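Mastow open afternoon, quick notes

Went over in April with Rebecca Serra, got there just after two. Writing this up on the bus so excuse the state of it. 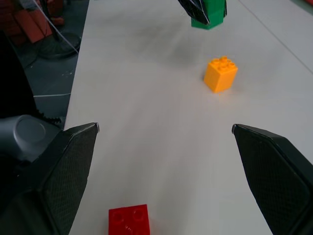 White tabletop, a few grey smudges.

Mastow is the old paper mill by the canal, now mostly bookbinding and letterpress. Free to get in, 300 people booked apparently and it felt like all of them were on the stairs.

Started with the binding room. Remzi Akgül did the sewing demo – good, loud voice, went slowly enough that I could follow it. Linen thread, waxed, kettle stitch at each end. He sews looser than I was taught and his spines lie flatter, so will be trying that. Asked him about glue and he still swears by wheat paste for covers.

Then the press floor. Ladi Adeleke was printing a short run of poems for Kernora, 143 copies, numbered by hand. Lovely deep black. Smell of ink everywhere, my scarf still has it.

Missed the paper marbling completley, queue out of the door. Go there first if you go.

Shop was decent. Offcuts by the bag, bone folders, some nice Chareonsuk mulberry sheets but dear. Bought two bags of offcuts and a tin of thread I didnt need.

Tea and a cheese scone in the yard, cold wind. Last talk at four was on mending maps – half heard it from the back, notes mostly useless. Rebecca has better ones, will add them when she sends them over.

Bus 274 back, every half hour.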